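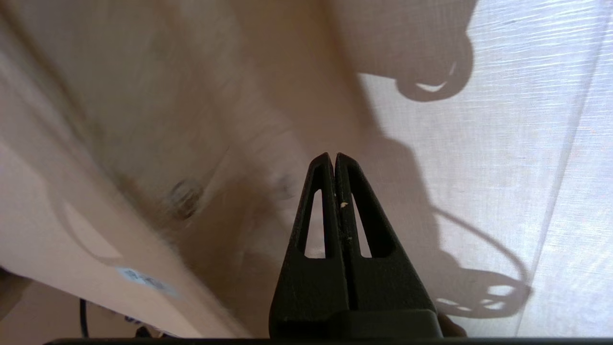

3. Assessment of the Provulura kit

3.1 Scope

The Provulura is a two-finger gripper kit sold by Inport for small robot arms. It comes as a set of parts with a wrist camera mount, a control board and a licence for the supplier's recording software. We bought one kit at list price and had no contact with the supplier beyond the normal support address. This section covers the fingers, the camera view and the day-to-day use of the kit over 14 sessions. Pricing and the software licence are dealt with in Section 5.

The kit is offered to groups who want to work in ordinary rooms instead of a fenced cell. We therefore did not build a test rig. Sessions were run in a furnished room with daylight, and the arm was moved among whatever household and packing items were within reach. The Millent gripper described in Section 2 was used in the same room on other days and serves as our point of comparison.

3.2 Fingers

The fingers are black, tapered and mirror each other. Each has a long opening through its face. Inport's leaflet gives saving weight as the purpose of these openings, but we found them more useful for the operator, who can see a little of what lies behind the fingers when they are closed. With the Millent fingers, which are solid, this part of the view is lost altogether.

The matt surface gives few reflections, even against a brightly lit background. It does show dust and small crumbs, and we noted pale specks along the inner edge of the right finger in several recordings. We wiped the fingers at the start of each session from the third onwards. The supplier's instructions say nothing on cleaning, and a line on this should be added.

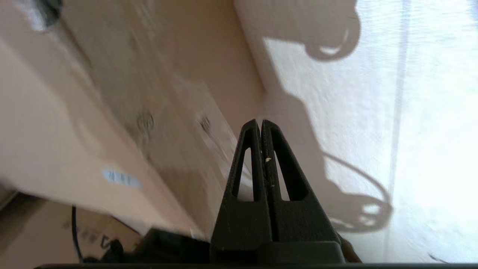 3.3 Camera view

The camera sits at the wrist and looks along the fingers. The fingers stay in the same part of the view, which makes it simple to check between sessions that the mount has not shifted. We had to retighten it 2 times.

Focus is fixed. The fingers are sharp, but the background can be badly smeared when the arm is moving. A label on a nearby surface could often be found in the recording but not read. Users who need to read print during a task will have to slow the arm down or add a second camera. Wanigasekara, who supply a replacement lens for this mount, offer a longer focus, though we did not test it.

Strong side light was less of a problem than we had expected. Shadows of the arm and its cabling fell on pale surfaces and were at times darker than the objects themselves. Operators learned to ignore them within a session or so. Whether a trained model would do the same is outside the scope of this paper.

3.4 Reaching into boxes

Open cartons are a common case for the kit's intended buyers. The narrow tips suit this work well, and they can be brought up close to a back corner with the fingers shut.
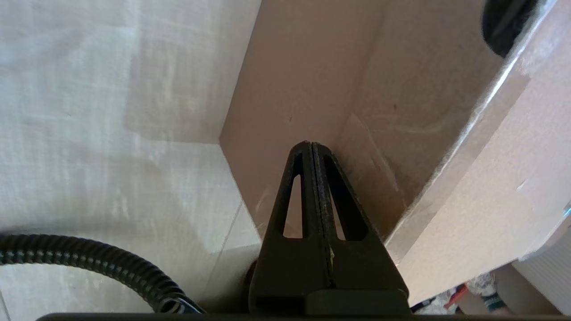 The wide base block is the limiting part. Operators rated box entry as easy when the flaps were folded well out and as awkward when one flap stood up beside the wrist. Brown card gives an even background and the outline of the fingers is clear against it, except in shaded corners, where the dark inner faces are harder to pick out. A lighter finger colour would help, and Inport lists one as an option.

3.5 Cables and small items on the floor

Floor work was the most demanding use. Cables are thin, they move when touched, and they are often joined to something heavier that should stay where it is. 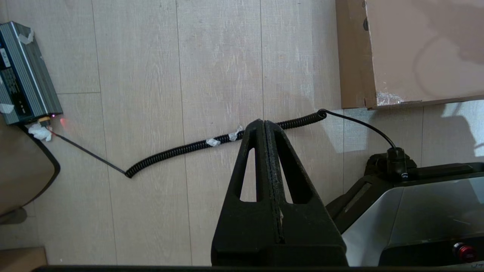
Operators were asked to line up the closed tips over a chosen point before opening the fingers. On a pale floor a black coiled cable was easy to find, and small pieces of white tape made handy markers for the target point. The straight, thinner cord was harder to judge for depth. We recommend that buyers who plan to handle cables allow 7 practice runs per operator before recording anything they mean to keep.

3.6 Summary of findings

The Provulura fingers are well shaped for narrow spaces and the view past them is better than with the Millent. The fixed focus and the width of the base are the main drawbacks. The mount screws should be checked before each session.

Figure 3. Views from the wrist camera with the Provulura fingers closed.

Shares 14 | Comments 2

Related items
Choosing a wrist camera for small arms
Millent gripper: notes after one April of use
Solid or open fingers? A short comparison
Wanigasekara lens fitting guide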